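Guides > Floors > Polished Stone > Section 4: Weekly Care
14 shares | 50 comments

4. Weekly care of red marble

Your Poulain floor is older than you are by several geological ages and will put up with a good deal. It will not put up with vinegar. Read this section once before you fill a bucket.

4.1 Clear the floor. Lift stands and slatted boards; do not drag them. Turn each one over and feel underneath for grit.

4.2 Dry-dust with a soft mop, working toward the door. Pick up stone chips by hand. A chip under a mop is a chisel with a long handle.

4.3 Mix 50 ml of Hateo neutral soap into a full bucket of lukewarm water. Doubling the soap gets you a film, and then a second afternoon spent removing it. 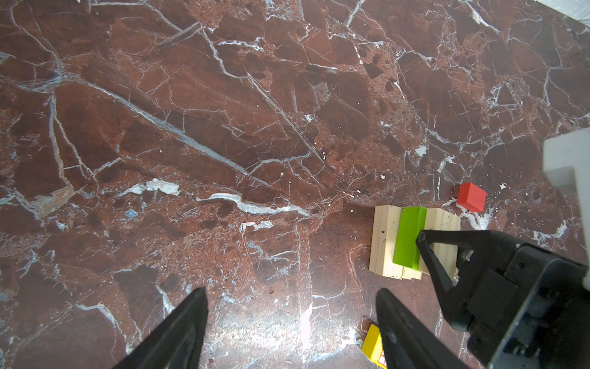

4.4 Mop in sections, following the veins if you like that sort of thing. The floor doesn't care, but it does help you remember where you stopped.

4.5 Rinse with clean water and dry with a towel. Buff in small circles until your knee objects, then change knees.

NOTE: White veins are part of the stone. Every spring we hear from an owner who has spent most of April trying to scrub one out. Run a fingernail across the mark first. If it feels level and doesn't smear, leave it alone.

CAUTION: No lemon, no vinegar, no bathroom descaler. For chalky deposits, see Section 6. Do not go at them with a kitchen knife, however good you are with it.

4.6 Put the furniture back when the floor is fully dry. Fit new felt pads if the old ones have gone hard.

Text: Perrine Cordier. Revised 2/22/19.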